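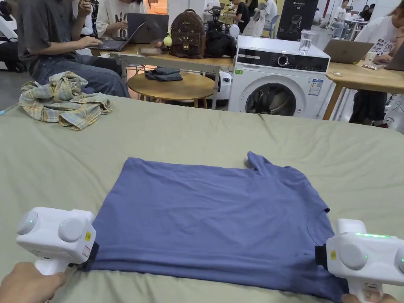

Dagný Bundgaard wrote in to ask whether she should buy the grippers first and work out everything else later. I love the eagerness, but no! Plan the whole station before you order a single part, and the money goes so much further.

Start with the task. Ours at Grerkmont is laundry, so the first line of our sheet was a big table with a plain cover, then T-shirts and checked shirts to practice on. Cheap stuff, and you'll use it every single day.

Next, hand-held grippers. Buy them in pairs (you need one per hand for folding) and price spare jaw pads at the same time. We put $854 down for the Zutosix pair and another $70 for pads, and I'd make that pads line bigger next time.

Then the computers. Check what you already own! An older laptop can handle notes and labeling just fine.

Now the fun part: book 3 people for a trial before you pay for anything large. Have each of them fold 30 shirts and write down every gripe. Our list moved the table height way up in the budget.

Leave the robot itself for last. We're comparing Bayram and Heltelar quotes now, with a decision due in July, and I can't wait.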